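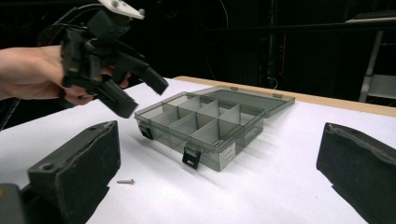
Drarkby Quarterly – Back Issue 23
Trade paperback and ebook

Product details
Title: Drarkby Quarterly 23
Editor: Rocío Olivares
Associate editor: Halfdan Laxdal
Publisher: Pullance
Format: Trade paperback, perfect bound
Page count: 200
Trim size: 6 x 9 inches
Interior: Black and white, cream stock
Cover: Matte laminate, full color
Ebook formats: EPUB, PDF
Language: English
Availability: In stock (print); immediate download (ebook)

Overview

Issue 23 contains short horror and dark fantasy, one novelette, one interview, and the regular review section. All fiction is previously unpublished in English. One story, "The Salt Ledger," appears in translation from Italian. The issue is not themed, although four of the stories are set on or near water, and the editor's note at the front addresses the overlap.

The novelette is the longest piece of fiction the magazine has carried. It runs without illustrations and is set in the same type size as the short stories. Earlier issues set long pieces one point smaller to save pages; that practice ended with this issue.

Contents

Editor's Note – Rocío Olivares
The Well at Number Nine – Mohcine Berrada
The Salt Ledger – Tullio Bianchini
Every Lamp in Melis (novelette) – Dong-hyun Ham
A Short Inventory of Teeth – Halfdan Laxdal
Low Water – Mohcine Berrada
Interview: Dong-hyun Ham on writing long
Reviews
Contributor notes

Notes on the fiction

"The Well at Number Nine" is a first-person haunted house story told by a meter reader. It is the shortest piece in the issue and the only one written in present tense.

"The Salt Ledger" concerns an accountant sent to close the books of a salt works where the weights no longer agree. The translation was prepared for this issue and reviewed by the author. Units of measure have been left as they stand in the Italian text, including two that are obsolete. A short glossary follows the story.

"Every Lamp in Melis" takes place over one night in October in a hill town where the residents must keep a light in each window until dawn. It is divided into numbered sections. Section breaks fall at the top of a page in the print edition and are linked from the table of contents in the EPUB.

"A Short Inventory of Teeth" is written as an auction catalog. Lot numbers are out of sequence by design. Readers of the first printing reported this as an error, and a line has been added to the contributor notes to confirm that the order is the author's.

"Low Water" shares a narrator with "The Well at Number Nine" and can be read before or after it.

Content advisory: the issue contains body horror, drowning, and the death of an animal (in "Low Water"). There is no sexual violence in any story.

Print edition

The interior is set in 10.5-point type on 14-point leading. Body text is justified with hyphenation on. The catalog story uses a two-column layout with ragged right margins.

The binding is glued and not sewn. It will lie flat on a table only after the spine has been worked, and opening it past flat may crack the adhesive. Copies are shipped in rigid cardboard mailers. The matte laminate picks up fingerprints on the dark portions of the cover; a dry cloth removes most of them.

The current stock is from the second printing. Differences from the first printing are as follows:

Page 160: a dropped line at the foot of the page has been restored.
Table of contents: page number for the interview corrected.
Copyright page: printing number updated.
Contributor notes: the line on lot numbers, described above.

No other text was changed. Page breaks match the first printing, so citations to either remain valid.

Signed copies

A small number of copies signed by Dong-hyun Ham on the first page of the novelette are available under a separate listing. Signed copies are first printings and have the dropped line on page 160. A correction slip is tucked inside the front cover. They are not numbered, and inscriptions to a named person cannot be added.

Ebook edition

The EPUB is reflowable and has been checked on the common reading apps. The two-column catalog layout becomes a single column on small screens. Glossary terms in "The Salt Ledger" are linked in both directions. The PDF is a page-for-page copy of the second printing and is better suited to a tablet than a phone.

Files are supplied without copy protection. The download link is sent by email once payment clears and stays active for 30 days. If the link has expired, reply to the order confirmation and a new one will be issued. Purchasers of the print edition may request the EPUB at no charge by giving their order number.

Ordering and bundles

Issue 23 may be ordered singly or as part of the Flerkura Bundle, which adds the two preceding issues and the chapbook Flerkura, a stand-alone novella by Halfdan Laxdal. The chapbook is saddle stitched and is not sold separately from this site. The three issues and the chapbook come to 424 pages of fiction, not counting interviews and reviews.

Subscriptions begin with the next issue to be published and cannot be backdated. To start a collection from 23, order the back issue first and then subscribe.

Shipping and returns

Print orders placed before noon are packed the same afternoon. Domestic orders go by media mail unless priority is selected at checkout. International orders go by tracked airmail – duties, where they apply, are the responsibility of the recipient.

Damaged copies are replaced on receipt of a photograph showing the fault. Unread copies may be returned within 30 days for the price of the book, less outbound postage. Ebooks are not returnable, but a file that will not open will be replaced or refunded.

Bookstores and libraries

Standard trade discount applies to orders of five copies or more. Libraries may order on invoice. Review copies are sent as PDF only; please include a link to the venue with the request.

Related items

Drarkby Quarterly 22
Drarkby Quarterly 24 (preorder)
Flerkura Bundle
One-year subscription, print
One-year subscription, ebook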